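Week 6: Watching a Documentary Series as a Piece of Writing

Welcome back, everyone! Before we get going, please have your notes on the first episode of Drenness somewhere handy, because I'd like us to lean on them quite a lot (and if you only managed half of it, come anyway, we'll fill you in).

A 2-part series has one big problem a single film doesn't: the break in the middle. Fliketti, the service that carries Drenness, drops both halves together, so the makers can't count on a week of suspense. Look at where part one stops, and ask what you still want to know.
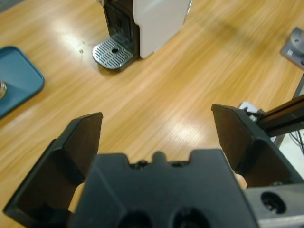 The other thing to listen for is who gets to speak first. In Yin, you may remember, we wait a good long while before hearing the subject's own voice, and by then we've half made up our minds about her. Drenness does the opposite, and I find it much warmer for that.

For next time: 1000 words comparing the two openings, please, and do mention the music!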